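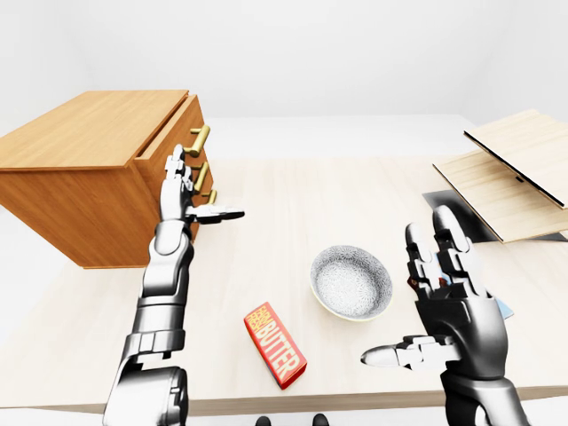
Nhyira asked first thing this morning why the hold command had stopped only the left arm, and whether we are sure that the same thing cannot happen on the real cell in Walham. I could not answer the second question, so I stopped the night queue and started this page.

21st February, Skurkthorpe, simulation desk

What happened. In the drawer task the left hand comes near the middle handle, the contact check says "too close", and the supervisor sends a hold. Both arms must freeze together. The left arm froze. The right arm continued its old path for almost 400 ms and only then it stopped. In simulation this costs nothing. With a person changing the objects on the table it is a safety matter, and I write it in the log as one.

I looked through all 247 runs from the night. The fault is in 12 of them. In each of these the right arm had received a new path shortly before the hold. When there was no new path, the hold was correct.

My first idea was wrong. I thought the simulator was slow because of the open wooden box, whose hinge gave us trouble already in August. I took the hinge out, ran again with the same seed, and the right arm was late just the same. I put the hinge back.

Second idea: the message order. The right arm reads its messages from a queue, and the hold goes in the same queue as the paths. If a path is waiting there, it is taken first. The left arm has the newer driver from Ghasemi, where the hold has its own channel. So the two sides do not follow the same rule, and I did not know this before today. It is written in the driver notes, on a page which I had not read.

I then repeated the test with the gripper on the bowl task, same table and same wooden cabinet, pudding box and butter left out on the table. I sent the hold by hand while the gripper was near the bowl rim.

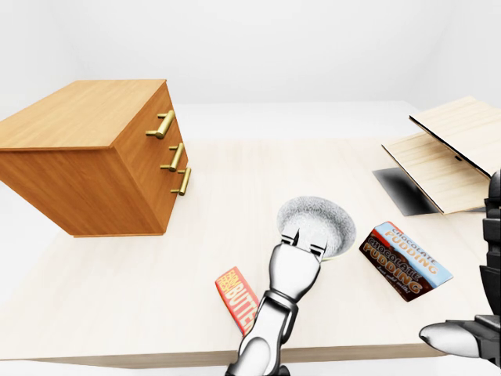
Why not simply empty the queue when a hold comes, was the remark from the Jalside call, and then the driver can stay as it is. I tried this after lunch. It works for a path which is waiting, but not for a path which the arm has already begun to read. One late stop remained. So I do not accept it as a repair, only as a help until the driver is changed.

Decisions for now:

Night queue stays off for both tasks.
No hands on the table in Walham while the drives have power, also not for a quick change of objects. I called them and they confirmed.
Right arm gets the Ghasemi driver. I install it tomorrow.
After this, all 247 runs again with the same seeds, hold time written for each arm separately.

Still open: the log keeps only one time stamp for the hold, taken on the left side. For this reason the late stop looked normal in every report. I do not know how long it has been so. Nhyira is checking the older logs by joint position.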